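Search this forum Go
Print this page | E-mail this thread
Filed under: Clubs & Meetings > Indoor > Sowing and Seed Swaps

Thread: Auriculas from seed - who's growing what?

marl_pit
Right, it's that time again and I'm far too excited to wait for the club night! My exchange seed turned up on Tuesday, 8 packets, four of them auriculas, and I've got all four sown already. Two green-edged crosses, one mixed alpine and one that just says "stripe, nice, G.D." in Glenys Dobson's handwriting, so that's the one I've given the best spot.

I surface sow on ordinary seed compost with a bit of fine grit worked in, press it down, cover the pots with a bag and put them outside on the north side of the shed. No heat at all. Last year I had seedlings up before the end of March and pricked out 242 of them, which my husband still brings up at mealtimes.

What's everyone else got going?

Flidport Fred
Lovely stuff. I got the mixed alpines too. I do it a bit differently though - mine get soaked overnight on damp kitchen paper first, then sown. I'm convinced it evens out the germination. Old seed especially comes up in dribs and drabs otherwise.

I'd be wary of the bag, by the way. I lost a whole pot to mould under one.

tansy_in_the_rain
Never soaked one in my life and never had a problem. Auricula seed is tiny, how on earth do you get it off the paper again? I'd end up with half of it stuck to my thumb.

Agree about the bags. A sheet of glass with a matchstick under one corner does me fine.

Flidport Fred
Damp paintbrush! Touch and lift. It's fiddly but it's a pleasant way to spend an evening with the radio on.

marl_pit
Ooh, I might try that on half of the stripe seed. I kept some back in the fridge. Has anybody done soaked and unsoaked side by side, same packet, same day?

Ho-yin Lau
I have, last winter, with a yellow self called Peler that I'd crossed onto itself. 348 seeds, split evenly, same compost, same shelf in the cold frame. The soaked half started eight days earlier. By the middle of May I'd say there was nothing between them, and I couldn't have told you which pot was which without the labels.

So if you're impatient, soak. I'm impatient, so I soak.

tansy_in_the_rain
Eight days! I'll keep my evenings, thanks.

Interesting on Peler, did they come true? I had a plant from the Wainwright stall years ago and it had the most gorgeous meal on the leaves, really thick, then I watered it from overhead like a fool.

Ho-yin Lau
Mostly yellow, a few washed-out creams, and one a sort of mustard that I love and the judges won't. Good paste on about a third. I've kept a dozen and the rest are going to the plant table.

knap_weed
Can I disagree with everybody about compost? I gave up on seed compost and now sow straight onto sieved leafmould over grit. Free, holds water beautifully, and the roots come away clean when you prick out. Three years and I wouldn't go back.

Flidport Fred
And the liverwort?

knap_weed
Yes, all right, there's liverwort. I pick it off with tweezers.

tansy_in_the_rain
Leafmould is marvellous in a potting mix but I wouldn't sow on it. You've no idea what else is in there. I had a pot of prize seed come up as solid bittercress once and I was so pleased with it until the second leaves appeared.

marl_pit
Ha! I've nursed a few of those along too. I did a thin layer of leafmould underneath and seed compost on top one year and they romped away, so perhaps there's a middle road. I'll do a pot of each this time and report back.

The other thing I've changed is watering. Everything gets stood in a shallow tray now and drinks from the bottom until the surface goes dark, then out it comes to drain.
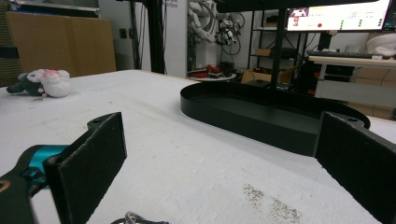 It's made such a difference to the tiny ones. Watering from above used to wash all the seed into one corner, so I'd get a thick little forest on one side and bare compost on the other. And they do hate being moved when they're that crowded.

knap_weed
Same here, I went over to bottom watering and lost far fewer to damping off. Rainwater or tap?

marl_pit
Rain if the butt isn't frozen, tap if it is. Ours is very hard and I can't say they've ever complained.

Flidport Fred
I'd stick to rain for anything with meal on it. Tap leaves marks.

Ho-yin Lau
Only if you splash it, surely? From the bottom it never gets near the leaf.

Flidport Fred
Fair point. Force of habit.

Glenys Dobson
Hello all, I've been told I'm being quoted! The "stripe, nice" is Clavik crossed with an unnamed red and grey of mine. I have no more of it so please be kind to it. Don't throw out the slow ones, marl_pit. My best stripes have nearly always been the runts, and I've had seed sit a full year and come up the next spring when I'd given the pot up and stood something else on top of it.

I use a bag, I always have, and I open it every morning with my tea.

marl_pit
Thank you Glenys!! No pot will be tipped out, I promise. Half soaked, half not, and a label in every one. If I get even one decent stripe I'm bringing it to show you.

tansy_in_the_rain
Pencil on the labels, please. Marker fades by June and then we're all guessing.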